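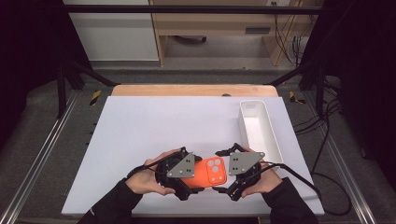 A phone case held between two handheld grippers during data recording at the Grajales lab.

Search this site Enter keywords Go

Gripper study claims big gains, but the test was small

Jan 31, 2026

A research group at Grajales says it can teach a pair of robot arms to handle small household goods without ever putting a robot in the room while the lessons are recorded. The results look good on paper. They also rest on very few objects and one kind of table.

The method, called Trallum, has people do the work by hand. An operator holds a gripper in each hand and moves an item, such as a phone case, the way a robot would have to. Dotted plates on top of the grippers let software track where each one is, and the recordings are then used to train the arms.

In a report posted this week, the group says arms trained this way finished 16 of their test tasks, against seven for arms trained by the older route, in which a person steers the robot from a distance. The report does not say how many tasks were tried in total. It also does not say how many tries each task was given, and a task that worked once appears to count the same as one that worked every time.

Lakshmi Achari, who leads the project, said the full count would come with a longer paper in February. "We wanted people to see the method first," she said. "The gap is large enough that I don't expect it to go away."

It may not. Recording by hand is quicker than steering a robot, and few in the field would argue with that. The harder question is what gets lost. A person can feel a case start to slip and fix it without thinking. The arms have no sense of touch in this study, so they are copying the motion and guessing at the rest. Achari said the team saw "some squeezing that was harder than it needed to be" but did not measure it.

The group recorded four operators, all of them members of the lab who had used the grippers before. Whether a new hire in a packing room could make recordings of the same quality after a short lesson is not addressed. Neither is lighting, clutter or a work surface other than the one used for training.

That has not stopped commercial interest. Dremance, which sells sorting equipment to mail-order firms, said it would begin a trial at its Gririmham site with two arms and would decide later whether to buy more. A spokesman would not say what the trial will cost or what success rate the company needs. Sorting lines of that kind usually have to run for hours with almost no dropped items – a much tougher test than anything in the report.

Achari said the recordings themselves would be shared once the longer paper is out. Until then, outside groups have no way to check the numbers.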